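Search this site

Used Dell tower, bought for parts and practice

We got ours from Lonham Surplus in December. The blue drive carriers are easy to grab, and the board is simple to find your way around once the side panel is off.

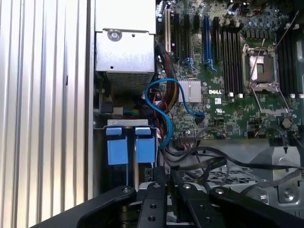
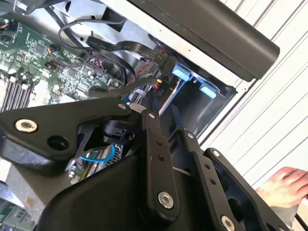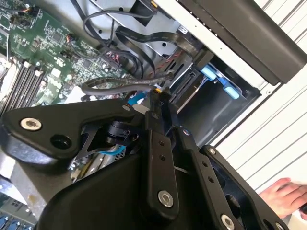
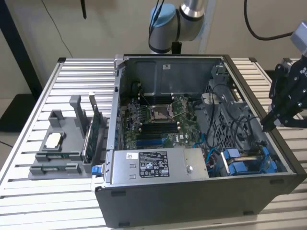

The cables are my one complaint. They get in the way, and I would have liked more slack. Still a good buy for a repair bench.

Related reviews
Oakley bench mat
Triton driver set, 17 pieces

Contact | Copyright Relex | Back to top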